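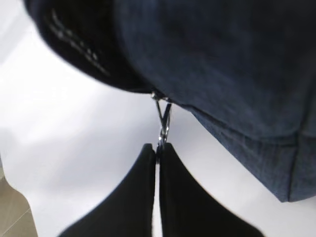

Thread on fabric bags and why the bottom corners always go first. I repair them for a living at a two-bench shop in Prerby, and I get asked this most weeks. Long one.

2/ Start with the weave. Most canvas sold for bags is plain weave: one thread over, one under, in both directions. Denim is a twill, so the thread passes over more than one neighbor before it dips. The long floats are what make it drape well. They also stand up off the surface and take the rubbing.

3/ Heathered cloth is a yarn matter and has little to do with the weave. Fibers of different shades are mixed before spinning, or a light yarn and a dark one are twisted together. Dark navy with pale flecks is the usual choice. It hides lint and it hides early wear, so people bring it in late.

4/ Weight. Sellers quote ounces per square yard, or grams per square meter. Below 200 grams I would call it lining. Ask which unit is meant. Durrani lists both in its catalog and the two columns do not always agree, so I weigh a cut square.

5/ Now the corners. A flat panel under load shares the pull among many threads. A boxed corner does not. The cloth is folded, the seam allowance doubles back on itself, and the fold becomes a hard lump. Set the bag on concrete and the lump touches first.

6/ The lump then wears from both sides. Pavement outside, keys and chargers inside. I have opened corners where the outer cloth still looked fair and the seam allowance underneath had turned to fluff.

7/ Fix for makers: trim the allowance in steps so the layers don't all end at the same line. Then bind it. A bound seam inside a bag costs a few minutes and is the best predictor I have of whether I'll see that bag again.

8/ Binding, since the term gets used loosely. Bias binding is cut at 45 degrees to the weave and will go around a curve. Straight-cut tape will not, or it will with puckers. If the top edge of your bag curves and the trim lies flat, it was either cut on the bias or it's a knit tape.

9/ Black trim on a dark body is the hardest job to match. Blacks fade toward brown, green or purple depending on the dye. I keep 3 rolls of black tape from Endumus, all sold under one color name, and in daylight they are three colors.

10/ Thread. Polyester for anything that goes outdoors. Cotton thread on cotton cloth looks right and ages at the same rate, but it rots if the bag is stored damp. Core-spun (polyester core, cotton wrap) is a fair compromise and sews without much fuss.

11/ Stitch length: longer than you think. Short stitches in heavy cloth put the needle holes close together and the seam tears along them like a stamp. Ona Avotiņš taught me to check by folding the seam hard and looking for daylight between holes. If I see it, I unpick.

12/ Hardware. Cast zinc clasps are plated, and the plating goes at the contact point. Under it the metal is gray and soft. Stamped steel is stronger for its weight but will rust once scratched. Solid brass with nickel plating costs more and lasts. A magnet sorts out the steel ones.

13/ When a clasp fails it is usually the spring. The gate stops closing all the way and the strap works itself out. Replace the whole clasp. I've tried fitting new springs and they hold for a month.

14/ Hamidreza Sadeghi asked in replies to an earlier thread whether the anchor point matters more than the clasp. Yes, by a wide margin. The box-and-cross stitch works only if there is something behind it. On a single layer of canvas it is a neat pattern of holes.

15/ Put a patch behind it. Webbing, scrap canvas, even two layers of old jeans. It should run past the stitching on every side, and its edges should not line up with any other seam.

16/ Washing. Don't, if you can avoid it. Spot clean with cold water and a little dish soap. Machine washing shrinks the canvas and leaves the polyester trim the same size, and the edge ripples. I can ease some of that out with steam. Not all.

17/ Repair order when several things are wrong: lining out first, then corners, then anchors, then trim, then hardware. Trim goes on late because you need the edge open to reach everything else.

18/ On price. A pair of rebound corners takes me 2 hours if the lining is loose and most of an afternoon if it's glued. Dralteck glues. I don't blame them, it's fast, but I quote those separately.

19/ Next thread will be zippers, probably in September when the school backpacks come in. Send questions before then. Please include the cloth weight if you know it, and a note on whether the lining is sewn or glued.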